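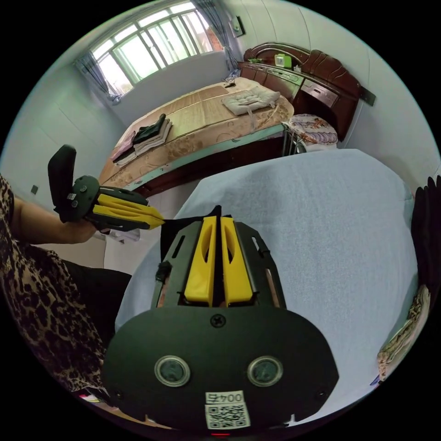 Search articles, topics, authors
Go

The first thing Ritva Riihimäki changed about the job was the shift length. When Drolport began paying home operators to record household handling tasks last December, the contract specified six hours a day with a pair of handheld grippers. By the third week, the median operator was stopping after four. The wrist and the base of the thumb set the limit, and the schedule now says four hours in blocks of 25 minutes.

Riihimäki runs field operations for Drolport, which supplies recorded manipulation data to companies building domestic and laundry robots. Her operators fold, sort and stack. They do it in their own bedrooms and kitchens, holding a gripper in each hand and working only with the two fingers at the end of each tool. The cloth may not be touched with bare hands between the start and stop of a recording. If a sleeve turns inside out, it has to be righted with the grippers or left as it is and flagged.

The work draws heavily on people who used to fold for a living. Letay Mamo spent nine years on the finishing line at Rundport, a contract laundry serving hotels and clinics. Rundport installed automatic folders for flat linen, and later two robotic cells for towels and scrub tops. Finishing went from three shifts to one. Mamo was offered a post feeding the cells, kept it for a few months, and then moved to recording.

"At the plant I folded a shirt in the time it takes to say it," she says. "With the tools it was almost 29 seconds at first. You have no palm. Everything you know about folding is in the palm."

Flattening cloth is the slow part. A hand sweeps a crease out in one movement, using the whole forearm. Two narrow fingers have to pin a corner, pull from the opposite side, release, and pin again. Operators with laundry experience tend to fight this for a week or so and then develop a different method built on corners and short drags. Those with no laundry background pick the method up sooner, but their finished stacks are less regular. Drolport pays both groups the same rate.

A standard order is 700 accepted recordings per garment class. Dark garments are the most often rejected, because fold lines have little contrast and the software that tracks the fabric edge loses it. Pale bedding underneath helps. Daylight from one side helps more, provided it does not change much during a block, and operators with a large window are asked to log the time at which they start.

Sebastião Pimentel reviews the recordings. His screen shows a queue, and on a normal day the queue holds 2,125 clips, most of which software has already passed. He looks at those it has scored as uncertain. The common faults are a finger slipping off a hem, a garment dropped outside the view, and a pause of more than four seconds. He was a line supervisor before this, and describes the present job as the same one with the people taken out of the room.

"I used to see that somebody was tired," he says. "Now I see that the pauses are getting longer. I can write to them. It is a form with a box for comments."

That distance is the main complaint among operators. Chia-jung Ng, who studies piecework at the consulting group Kwok, interviewed former plant employees now recording from home. Most preferred the hours. Most also said they had lost the informal teaching that took place across a folding table. When Mamo worked out that a collar sits better if the second gripper approaches from underneath, there was no channel for passing it on. Drolport has since added a message board, moderated by Riihimäki, and the collar note is the most-read post on it.

Income is less settled. Operators are paid per accepted clip with an hourly floor. The floor was added after a month in which a calibration fault caused 3,485 clips to be rejected through no error by the people who made them. Those clips were later paid at half rate, a decision Riihimäki says she would not repeat.

At the Rundport plant, the effects are visible in the job titles. "Finisher" has been dropped. The remaining staff are cell attendants, and they spend most of the shift separating damp tangled loads, a task the cells still fail at. It is heavier work than folding, and older employees have asked for it to be rotated. Chun-yin Hsieh, who maintains the cells, has trained four attendants to clear jams and reset the fingers themselves. They receive a higher grade for it.

Hsieh does not expect the untangling to be automated soon. Drolport has begun taking orders for it. The first trial batch uses bath towels and fitted sheets, and the recording blocks have been cut to 15 minutes.

Comments (3)

linenroom_pete
Fitted sheets with two fingers on each side. Good luck to them. We had a folder that handled flats all day and every fitted one still went to the table.

M. Darrow
Would have liked more on the hourly floor. Is it per scheduled hour or per recorded hour? Those are very different numbers once you count setup.

ktw
I record for a different outfit. The thumb thing is real. Switch which hand does the pinning every block.

Related
Fudent tests shared picking stations for small warehouses
What a cell attendant does between alarms
Piece rates and the hourly floor: three contracts compared
Grip strength and tool weight in repetitive work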